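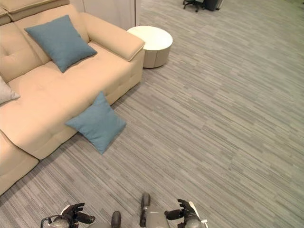 The people who write about household robots love the hand. I have read whole magazine features about the hand. I have yet to read one about the person who wipes it down on a Friday, and I'd like to register a complaint on behalf of that person, partly out of principle and partly because it's me.

Our machine is called Dandine, after a cow in a song that Remedios Agbayani's kids were going through a phase with. It picks throw pillows up off the floor and puts them on a sofa. A toddler can do this, badly, and for that matter so can Dandine, but only one of them needs 53 minutes of preparation first.

Most of those minutes go to homing the joints, checking the fingers one at a time and running each arm through its slow range with a person standing at the stop button. Then comes the wrist cable check. A cable that loops away from a wrist has to have enough slack to let the wrist turn, and no more than that, or it finds something to catch on. The procedure we were handed says to leave "adequate slack." I would like to meet the author of "adequate" and ask how their weekend was.

My opinion, then. A robot's maintenance routine should be designed before its party trick. The routine should be judged by whether a tired person can get through it correctly, and it should be on the first page of the brochure, above the smiling family. We buy cars with some idea of what the brakes will cost. Robots are still sold the way people used to sell sailboats, with the wind in everybody's hair and no mention of the hull.

Consider the soft square pillow, the natural enemy of anything with fingers. Take hold of it low, with a hand on each side, and the top flops over wherever it likes. The fingers squeeze harder to make up for it, the creases deepen, and woven fabric works on a fingertip like very patient sandpaper. We logged 151 lifts before Mulugeta Tekleab noticed that one finger pad had gone smoother than the others. The software had noticed as well, in its way. It had been adding a little more squeeze each time and telling no one, like a man with a bad knee.

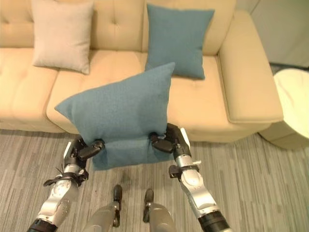
What the log is for

Mulugeta keeps the log. It stood at 1,082 entries when I last looked, and a surprising number of them say "same." Same play in the same joint, same bracket snug, same grit. Audrey-Anne Kowalchuk, who signs off on our hours, once asked if we could stop recording things that hadn't changed. It's a fair question from anyone who has never had to work out when a thing started changing. Without the sames you have a repair bill and a shrug.

I'd go further. I'd make the log part of what you buy, one that belongs to the machine and travels with it, in ink if need be. Semumine, who do our spare parts, send out lovely fingers in lovely foam, and inside the box is a slip of paper with a part number and nothing about how long a finger ought to last on fabric. I've asked. They're looking into it. They have been looking into it since I had a different haircut.

Then there's carpet. Floors in robot laboratories tend to be smooth, and floors under sofas tend to be whatever the building came with. Carpet has specks in it. It has fibers that come up when a pillow is dragged, and a joint housing with an open end is, to a fiber, a front door. Every open end on this machine gets a flashlight and a soft brush, and I do it kneeling, at an age when kneeling is an appointment.

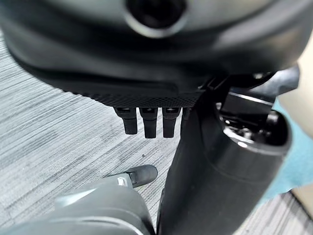
CARROLL, November

Letay Jemal came out to help us reset the right hand, and I watched her spend a whole morning on what the manual covers in one paragraph. She let the fingers hang straight down and looked at them for a long time before she touched anything. Then she moved each one by hand, with the power off, and listened.

"You can hear the dry one," she said. I couldn't. On the third pass I could, a bit, or I wanted to.

She went through 26 screws on the wrist and marked each with a dab of paint, so that one that has backed out gives itself away at a glance. It costs next to nothing and it isn't in the manual. I'd put it there in large type. Half of what keeps Dandine going lives in Letay's head, or in Hiwot Gebretsadik's, who taught her, and neither head comes in the box.

That's my real quarrel with the way these things are built. Someone decided the knowledge was going to be free. 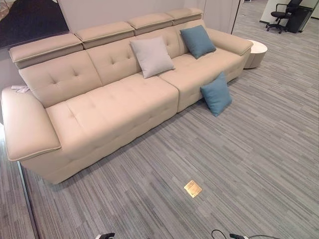 The room counts too

Nothing in the setup sheet mentions the room. It should. A brass outlet cover set into the carpet is a small fact to you and me, and a different surface to anything planning where its feet go. So is the seam between two carpet tiles. We walk the floor before each session, move what can be moved, and write down what can't.

Remedios thinks I'm too hard on the manufacturers. Her line is that every useful machine had a rough first decade and people with brushes got it through. She may be right. I'd only ask that the people with brushes be consulted about where the openings go, and that the fingers come off without two sizes of hex key, one of which is always in the other building.

I've started a draft of the page I'd like to see, under the working title of the Bamari sheet, Bamari being the bakery where I wrote most of it. It has the flashlight on it, and the paint. It has a line for finger wear with a box for the number of lifts. Mulugeta has already crossed out "adequate" in two places and written in a measurement.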